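Online Thrift Shop Promises Clothes "Graded Like New." Shoppers Aren't So Sure

Secondhand clothing seller Katell says it will start putting a letter grade on every used item it sells from April, and it wants buyers to trust the grade enough to give up free returns. That is a lot to ask.

Under the plan, anything marked A is supposed to be free of stains, pulls and fading. B items may show light wear. Everything else goes to Prallia, a bulk reseller that buys by the pound. Shoppers who want to send back an A or B item will pay 2 dollars for the label, where they now pay nothing.

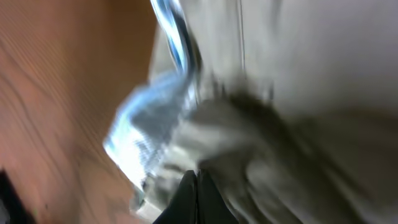 The company says it tested the grades on 469 orders over the winter and that complaints fell by 37 percent. It has not said what people were complaining about, or how many complaints there were to begin with. Asked for the full numbers, a spokesperson sent a link to the same press release.

Oliwia Sikora, who has sold used clothes under the Marciniak name for years, has heard this kind of thing before. "Everybody's A is different," she said. "I've bought 'like new' sweaters with moth holes you could put a finger through."

Sikora also wonders about the time involved. She spends about 35 minutes on a winter coat, checking seams, lining and pockets under a good lamp. Katell would not say how long its own checks take — only that they are "thorough and quick."
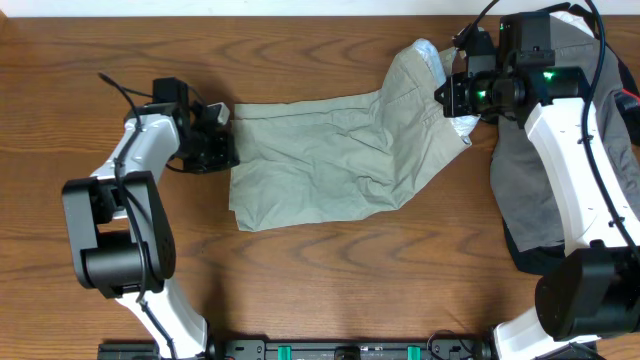
There is the question of who checks the checkers. A rival site, Mavora, tried a star system and dropped it within a year after buyers began posting their own ratings next to the official ones. The two sets rarely matched. Katell's grades will be set in-house, and customers who disagree can fill out a form.

What happens after the form is sent is less clear. The new terms mention a "review" but give no deadline and no promise of a refund. The return fee stays in place while the review is open.

Katell says it may change the terms before launch. Orders placed before then can still be returned for free.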